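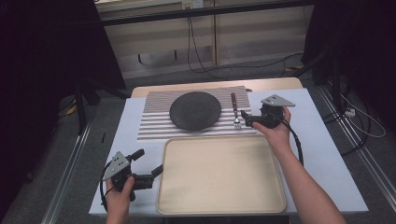 Table Service and Place Settings: Frequently Asked Questions
Ellden Residence Dining Services
Last revised February 2021

These answers apply to the main dining room and to meals delivered to rooms. Questions not covered here may be sent to the Dining Services office in writing.

What is included in a standard place setting?
A standard setting consists of one placemat, one plate and the flatware required for the meal. Knives and spoons are added according to the menu. When the meal calls for a fork only, the fork is placed to the right of the plate.

Why is the fork on the right? I was taught to place it on the left.
The left side is customary in formal service with a knife. For one-utensil meals, Ellden follows the right-hand placement introduced by Aurelia Sutter, Head of Dining Services, in January. Residents who prefer the fork on the left may ask that this be noted on their meal card.

Which way should the handle point?
At the resident's seat, the handle points toward the diner and the tines toward the center of the table. A setting laid from the opposite side will therefore look reversed to the person laying it. Please check it from the diner's side before moving on.

May I use my own placemat?
Yes. Personal placemats must lie flat and should not overlap a neighbor's setting. The striped white and gray placemats belong to the house and should remain in the dining room.

Are the dark gray plates suitable for the microwave?
Residents are asked not to reheat food on them. A separate set of white plates is kept beside the microwave in each pantry. The dark plates have a matte, speckled finish on which scratches and dried food can be hard to see, so they should be inspected under good light before they are returned to the shelf.

What are the large cream trays for?
The trays are used for carrying settings to and from the table and for room delivery. They are not used as serving dishes, and food should not be placed directly on them. At the table, the tray is set down in front of the placemat while the setting is laid or cleared, then removed before the meal begins.

How should a tray be loaded for clearing?
The plate goes in first, near the middle, with the fork beside it. The placemat is lifted last and carried separately if it is damp. Plates may be stacked only when they have been scraped. Please carry one tray at a time – two trays held together are difficult to keep level.

How are placemats cleaned?
House placemats are wiped after each meal and washed every evening. They are dried flat. Placemats with curled corners should be handed to dining staff for replacement.

I have difficulty holding a standard fork. Is there an alternative?
Forks with thicker handles are available in both pantries. Vinzenz Plattner in Resident Support can arrange for one to be set at your place at every meal.

How many settings are available for private gatherings?
The house holds 100 complete settings, of which 60 may be reserved for private use. Requests should reach the office at least 11 days before the event – later requests are considered if stock allows.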